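Section 4: Connecting the Drain Hose

Read the whole section before you pick up a tool. It will take less time than drying out a kickboard.

The Jurkix 40 benchtop dishwasher drains through the grey ribbed hose in the accessories bag. The hose can go to a sink spigot (4.1) or over the sink edge (4.2). Pick one. Customers have tried both at once with a T-piece from the hardware shop, and we have replaced their floor mats.

4.1 Permanent connection to a sink spigot

1. Turn off the machine at the power point and pull the plug.
2. Clear everything out of the cupboard under the sink. Yes, the plastic bags too.
3. Find the spigot on the waste pipe, above the trap. On a new trap the end is usually blanked off and must be opened before use. This is the most commonly skipped step in the manual, and the machine will report it as fault E2 on its first cycle.
4. Slide the Foley clamp over the hose first, then push the hose fully onto the spigot.
5. Tighten the clamp until the hose can't be turned by hand. Stop there. The clamp will keep going if you let it, but the spigot won't.
6. Loop the hose up to the underside of the benchtop and fix it with the saddle clip. Without a high loop, sink water can run back into the machine, and your glasses will be rinsed in last night's gravy.

CAUTION: Do not extend the hose past 2 metres. The pump is small and knows its limits.

NOTE: If you rent, get permission before touching the waste pipe. A message reading "just doing a bit of plumbing" has never reassured a landlord.

4.2 Temporary connection over the sink

1. Clip the plastic hook to the end of the hose.
2. Hang the hook over the sink edge with the outlet pointing down into the basin.
3. Secure the hook with the suction cup supplied. An unsecured hose will leave the sink when the pump starts, and it doesn't come back by itself.
4. Check that the plug is out and the strainer basket is free of food scraps.
5. Run the Rinse program and stay in the room until it finishes.

With a double sink, use whichever basin you can keep clear.
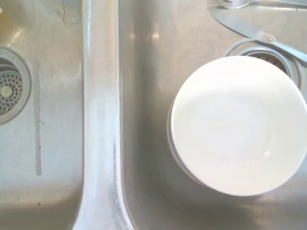
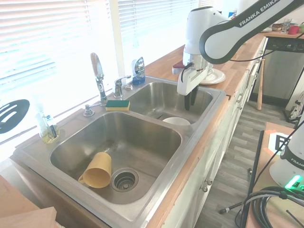 Double-basin sinks in stainless steel.

CAUTION: Drain water can reach 78 degrees. Keep hands, kids and anything you're thawing for tea out of the basin while the machine is running.

4.3 Leak check

1. Lay a dry paper towel under each joint.
2. Run one full Rinse program.
3. Inspect the towels. If one is damp, reseat the hose and go back to step 1. If all are damp, turn off the water and ring the Andamstead service desk - ask for Eldana Mamo or Florin Marinescu.

Have your serial number ready. It's on the back of the machine, which by now you have pushed against the wall.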